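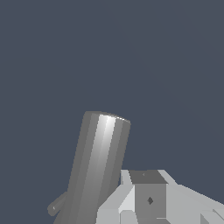

Ticket: Scheduled exports arriving with the wrong hour (and now, some missing rows)
Product: Gezer bookings, hosted
Opened by: Hằng Khúc, Kestotley Community Music School
Status: Resolved

Hằng Khúc wrote:

Hello all, and thank you in advance for your patience, because I'm going to tell this in the order it happened and I know I go on a bit.

We use Gezer for lesson bookings and room bookings, and every night it sends a spreadsheet of the next day's lessons to our front desk. We've been very happy with it. In March, right after the clocks went forward, the spreadsheet started showing every lesson one hour early. The calendar on the website is right. The reminder emails to parents are right. It's only the nightly spreadsheet, and of course that's the one the desk prints out and tapes to the door, so on Sunday we had a cello student, her father and a very large cello sitting in the hallway for an hour.

What I've tried so far:

Changed the time zone under School Settings to something else, saved, changed it back, saved again.
Logged out and in.
Deleted the nightly export and made a new one with the same columns.
Opened the file in a different spreadsheet program in case ours was being clever with the times. Same result.

The second problem may or may not be related. The full export used to have all our bookings for the term, 1,612 of them when I last looked, and the one I pulled this morning is 107 short. I haven't worked out which ones yet. I do have a lovely long list to compare it to and a pot of tea, so I may get there before you do!

Tariq Memon (support) replied:

Hi Hằng, please don't apologize, this is exactly the kind of ticket I like getting. I'm sorry about the cello.

Could you do two things for me? First, go to Exports, click the pencil next to the nightly one, and scroll all the way down to a line called "Times shown in". Tell me what it says. Second, on the missing rows, could you send me three or four booking numbers that are on your list and not in the file? No student names needed, only the numbers.

Hằng Khúc wrote:

It says "Fixed offset (set at creation)". I have never seen that line before in my life, though I will admit I have never scrolled that far down either.

I've put four booking numbers in the private note. I noticed while copying them that all four are in the Pimholm annex, the building across the parking lot where we do drums and brass. I went back and checked the rest and every single one is Pimholm.

Tariq Memon replied:

That's very helpful on both counts.

The hour: a fixed offset means the export keeps whatever difference from universal time was stored with it and never moves for daylight saving. Your old one was made in the winter, so it stayed on winter time. What puzzled me is that your new one, made after the clock change, did the same thing. I asked Muammer Eren, who looks after the export code, and he found that a new export copies the stored offset from the most recent one on the account, even if that one has been deleted. So you did the sensible thing and got the old trouble back, and that's our bug.

For now, please change "Times shown in" to "School time zone", save, and press Run Now. Have a look at the first few rows before you print anything.

The rows: was Pimholm renamed or moved lately? Rooms in a location marked Archived are left out of the full export, but they still show on the calendar if they have bookings in them.

Hằng Khúc wrote:

The times are right! I checked the first 40 rows against the calendar, and then went to tell the desk, who were more excited than I expected.

As for Pimholm, I asked our office manager, Cengiz Şimşekoğlu, and he went a little quiet and then said yes, he had been tidying up. There were two Pimholms in the list, one from when we first joined and one we use now, and he archived what he thought was the old one. Is it safe to un-archive it in the middle of term? I'm nervous about every drum family getting an email.

Tariq Memon replied:

Quite safe. Restoring a location doesn't send any messages – those only go out when a booking's time, room or teacher changes. Go to Locations, tick "Show archived", and pick Restore next to the Pimholm that has bookings in it. The number is in the right-hand column. Leave the other one alone for the moment, and please tell Cengiz that plenty of people have archived the wrong one.

Hằng Khúc wrote:

Restored. The full export is back to 1,612 and no emails went out that I know of. Cengiz has renamed the empty one "Pimholm OLD do not use", which I thought was very thorough of him.

Would it be possible to put the location next to each room in the archive screen? Both of ours only said Pimholm, and I might well have picked the wrong one too.

Tariq Memon replied:

I've added that as a request and put your ticket on it. Muammer's fix for copied offsets is in testing; existing exports won't be touched by it, so keep yours on "School time zone". I'll leave this open until tomorrow's nightly file has gone out.

Hằng Khúc wrote:

The file came in at 5:00 this morning, all times correct, Pimholm included. It's on the door. Please go ahead and close this, and thank you both so much.

Ticket closed by Tariq Memon.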